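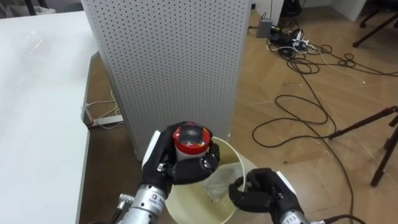
Skistenora 推出"桶边收纳"小计划,Corngate 门店先开始

2025年9月28日

分享 23 | 评论 2

大家好,我是 Skistenora 负责家居清理这一块的,平时新闻稿都写得一板一眼,今天想换个说法,跟各位媒体朋友和老顾客聊聊我们接下来要做的事。

事情得从五月讲起。那阵子我搬家,翻出来一大堆小罐子小瓶子:装维生素的、装调料的、装牙签的,还有几个连标签都没了,完全想不起来原来装过什么。我蹲在地上一个一个往桶里丢,丢到一半又捡回来两个,觉得"说不定以后还能用"。(各位是不是也这样?)结果搬完家,那两个罐子到现在还在窗台上站着,里面一颗纽扣都没放进去。

回公司一说,同事们全笑了,因为每个人家里都有这么一排罐子!于是就有了今天要发布的"桶边收纳"计划。名字是我起的,意思很简单:收拾屋子的时候,把桶放在手边,拿起一样东西,当场决定它去哪儿,别再放回桌上"等会儿再说"。

计划从今天起在 Corngate 的门店开始,主角是一只奶油色的圆塑料桶。说实话,这个颜色我们内部吵了很久。有人想要深灰,耐脏;我坚持要浅的,小东西掉在里面一眼就能看见,误丢的螺丝、耳钉、钥匙扣都好找。桶口的边做得又薄又顺,一只手搭上去就能拖着走,从客厅一路收到厨房,不用来回跑。

桶里怎么套袋子,也是顾客问得最多的。我的习惯是先放一只半透明的袋子,不用撑得很平整,先松松地搁在里面就行,等东西多了它自己会贴到桶壁上去。半透明的好处是扎口之前还能再看一眼里面有什么。要是打算把瓶罐和纸屑分开,那就另外准备一只桶,别指望一只桶里塞两个袋子,我试过,收到最后全混在一块儿,还得倒出来重新分,气得我晚饭都没做。

再说说小罐子。这次我们和 Nishad 工作室合作,印了一本小册子,专门讲这些圆筒形的小容器该怎么处理。带盖的先拧开看看,里面有剩的就倒干净;盖子和罐身材质不一样的,按当地的分类办法分开放;里面装过药的,别随手丢,问问附近的药店收不收。想留下来装东西的也可以,不过请当天就装上,装不上的就跟它说再见吧。册子一共印了700本,在 Corngate 门店收银台旁边自取,不买东西也可以拿,拿完为止。

试用阶段我们请了367户家庭参加,每家用了一段时间再把意见写给我们。来信我都看了,有一位妈妈写了满满两页,说她家孩子现在把丢空罐子当成投篮,玩得可起劲了,就是准头差一点。还有一位先生嫌桶不够高,希望弯腰能少一些,这条我们记下了,下一批会认真考虑加高的款式。也有人直接说"桶就是桶,没什么特别的",好吧,这话我也服气,可是您不是也把试用表填完了嘛!

收拾屋子这件事,我自己的体会是别贪多。一次只收一个角落,比如柜子旁边那一小块地,或者桌子底下那一圈,收完就去喝茶。地上那些东西最容易被忽略,走来走去早就看习惯了,蹲下来才发现积了那么多。桶放在地上,人也蹲到地上,视线一低,什么都看得清清楚楚。

另外,门店里还设了一张交换桌,由 Zavano 协助布置。家里有干净、完整、盖子还盖得紧的空罐子,可以带来放在桌上,看中别人的也可以拿走。玻璃的请用纸包好再带来,路上碰碎了怪可惜的。我已经想好了,开张那天就把窗台上那两个罐子带过去,谁喜欢谁领走(拜托了)。

套袋、册子、交换桌,这几样先在 Corngate 做起来。其他门店什么时候有,现在还没定下来,定了我会再发一篇。媒体朋友如果想来店里看看、拍拍照,或者想要册子的电子版,请直接联系 Skistenora 新闻组,店里的同事会带着您转一圈。顾客有问题可以在本页下面留言,我会抽空回复,收拾屋子收到崩溃的也欢迎来吐槽。

Skistenora 家居清理组

分享 23 | 评论 2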